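Zitlow 소포장 매대 정리 데이터 · 결함 기록과 사용 안내 (README)

5월 · 작성 Nana Agyeman
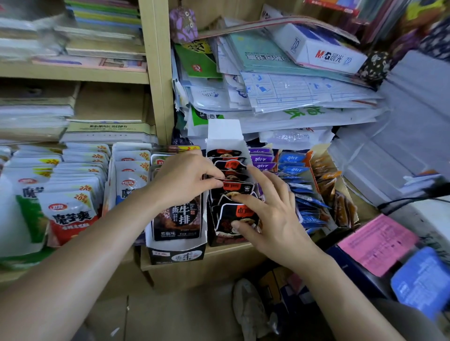

손목 힘 신호가 늦게 찍힌 에피소드를 그냥 학습에 넣어도 되나요?

그냥 넣으시면 안 돼요. 영상만 쓰는 학습이라면 상관없지만, 힘 채널을 입력이나 보상으로 쓰실 거면 `force_lag` 표시가 붙은 에피소드는 빼거나 보정 스크립트를 먼저 돌려 주세요. 저희는 그걸 모르고 그대로 넣었다가 매대에서 봉지를 터뜨렸습니다. 아래가 그 얘기예요.

## 이게 뭐냐면

Zitlow는 동네 가게 진열대처럼 빽빽하고 정신없는 곳에서 소포장 간식을 세우고, 밀고, 가지런히 맞추는 동작을 모은 데이터셋이에요. 사람이 손으로 정리하는 1인칭 영상이 절반쯤 되고, 나머지는 저희 양팔 로봇 Alledeo를 원격으로 조종해서 찍은 에피소드입니다. 전체가 1939개예요. 영상은 전부 머리 위치 카메라 시점이고, 로봇 쪽에는 관절 각도, 그리퍼 벌림 폭, 손목 힘 값이 같이 들어 있어요.

원래는 README를 짧게 쓰려고 했거든요. 그런데 사고가 한 번 나고 나니까 쓸 말이 이렇게 늘어났네요.

## 무슨 일이 있었나

연습용 매대에서 Alledeo한테 기울어진 봉지 묶음을 세우는 동작을 시키고 있었어요. 한쪽 손이 윗부분을 잡고, 다른 손이 앞면을 눌러서 세로로 맞추는, 사람이라면 딴생각하면서도 하는 그 동작이요. 오전 내내 멀쩡했습니다. 그러다 점심 지나서 종이 진열 상자를 좀 더 얇은 걸로 바꿨는데, 누르는 손이 멈추질 않는 거예요. 상자 뒷면이 휘고, 봉지 묶음이 통째로 밀리고, 맨 앞 봉지가 펑 하고 터졌습니다. (소리가 생각보다 커서 다들 깜짝 놀랐어요!)

비상정지는 제가 눌렀어요. 다친 사람은 없었고 로봇도 멀쩡했는데, 소프트웨어 쪽 힘 제한이 걸렸어야 할 상황에서 안 걸렸다는 게 문제였죠. 로그를 열어 봤더니 제한값은 제대로 들어가 있더라고요. 한참 들여다보다가 그날은 로봇 전원을 내리고 매대만 치우고 끝냈습니다.

## 원인

두 가지가 겹쳤어요.

하나는 타임스탬프입니다. 힘 센서 드라이버가 값을 읽은 시각을 적어야 하는데, 큐에서 꺼낸 시각을 적고 있었어요. 평소에는 차이가 거의 없어서 티가 안 나요. 그런데 카메라 녹화가 디스크를 꽉 잡으면 큐가 밀리고, 그러면 힘 값이 60밀리초 늦게 붙습니다. 손이 이미 꾹 누르고 있는데 제어기는 아직 살짝 닿은 줄 아는 상태가 되는 거죠.

다른 하나는 학습된 정책이에요. 밀린 데이터로 학습을 해 놓으니까 정책 자체가 '닿은 다음에도 조금 더 밀어야 힘 값이 올라온다'고 배워 버렸어요. 두꺼운 상자는 그 조금을 버텨 줬고, 얇은 상자는 못 버텼고요. 처음에 저는 상자 탓만 했는데 Kosance 팀에서 그래프 두 개를 겹쳐 보여 줘서 할 말이 없어졌습니다.

힘 제한이 안 걸린 것도 같은 뿌리예요. 제한을 판단하는 코드가 그 늦은 값을 보고 있었거든요. 안전 기능이 녹화용 큐 뒤에 붙어 있었다니, 지금 다시 써도 얼굴이 화끈거려요.

## 영향을 받는 에피소드

- 사람 손 영상: 영향 없음. 힘 채널이 아예 없어요.
- Alledeo 원격조종, 녹화 부하가 낮았던 세션: 확인해 본 범위에서는 정상.
- Alledeo 원격조종, 고해상도 녹화를 같이 돌린 세션: 4개 세션 전부 해당. 메타데이터에 `force_lag: true`로 표시해 뒀어요.
- 봉지가 터진 에피소드: 지우지 않고 `incident` 폴더에 따로 넣었습니다. 성공 라벨은 뺐어요.

터진 에피소드를 아예 내릴까 고민도 했는데, 실패 감지 쪽 하시는 분들한테는 이런 게 오히려 귀하잖아요. 그래서 남겼습니다. 대신 모방학습에는 절대 섞지 마세요.

## 고친 것

- 힘 센서 드라이버가 읽은 시각을 기록하도록 바꿨어요.
- 힘 제한은 이제 녹화 경로를 안 거치고 제어 루프 안에서 바로 봅니다.
- 힘 값이 제때 안 들어오면 값이 아무리 작아도 로봇이 멈춥니다. 좀 예민해서 처음엔 짜증 날 수 있어요. 그래도 끄지는 마세요.
- 누르는 동작에는 손끝 이동 거리 제한을 따로 걸었어요. 접촉 후 6밀리미터를 넘으면 힘 값이 뭐라고 하든 정지입니다.

보정 스크립트는 이렇게 돌리시면 돼요.

`python tools/fix_force_lag.py --in data/raw --out data/fixed`

원본은 안 건드리고 새 폴더에 씁니다. 다만 이건 시간축만 당겨 주는 거라서, 조종하던 사람이 늦은 힘 표시를 보고 더 세게 눌렀던 부분까지는 못 고쳐요. 그 부분이 찜찜하시면 표시된 세션은 그냥 통째로 빼는 쪽을 추천해요. 저희도 새 정책은 빼고 학습했습니다.

## 매대 데이터 쓸 때 알아 두실 것

가게 진열대는 실험실 테이블이랑 많이 달라요. 봉지끼리 서로 기대고 있어서 하나를 누르면 옆 줄까지 움직이고, 종이 상자 벽은 방향에 따라 버티는 힘이 달라요. 상자 뒤쪽에 세워진 종이 날개 같은 것도 깊이 추정이 자꾸 단단한 벽으로 착각합니다. 저희 정책도 그걸 믿고 밀었던 흔적이 있어요.

비닐 포장은 반사 때문에 깊이 값에 구멍이 잘 납니다. 구멍을 주변 값으로 메우면 봉지 윗면이 실제보다 앞에 있는 것처럼 나올 때가 있으니까 메우기 전 원본도 같이 보세요. 그리고 포장 글자는 여러 언어가 섞여 있고, 저희가 글자 라벨을 따로 달지는 않았어요.

## 로봇으로 재현해 보실 분들께

- 비상정지 버튼은 조종하는 사람 말고 옆 사람이 들고 있게 해 주세요. 저는 그날 마침 옆에 서 있어서 빨랐던 거예요.
- 상자를 바꿨으면 느린 속도로 처음부터 다시 확인하세요. 재질이 비슷해 보여도요.
- 녹화를 켠 상태에서 힘 제한을 시험하세요. 저희는 녹화를 끄고 시험해서 통과했고, 그래서 몰랐습니다.
- 터져도 되는 걸로 시작하세요. 가루 든 봉지는 진짜 비추예요. 그리퍼 관절 청소에 오후를 다 썼어요.

## 아직 안 풀린 것

왼손 그리퍼에서 가끔 힘 값이 살짝 음수로 떨어집니다. 영점 문제 같은데 온도 때문인지 케이블 때문인지 아직 모르겠어요. 누르는 동작에는 영향이 없어 보이지만, 집는 동작 쪽은 제대로 확인을 못 했습니다. Abubakar 저장소에 있는 영점 도구를 붙여 보는 중이고, 결과가 나오면 변경 기록에 적을게요.

비슷한 지연을 보신 분은 이슈에 로그랑 녹화 설정을 같이 올려 주세요. 그래프만 올리시면 제가 또 설정을 여쭤봐야 해서요. 드라이버 버전도 꼭 부탁드려요!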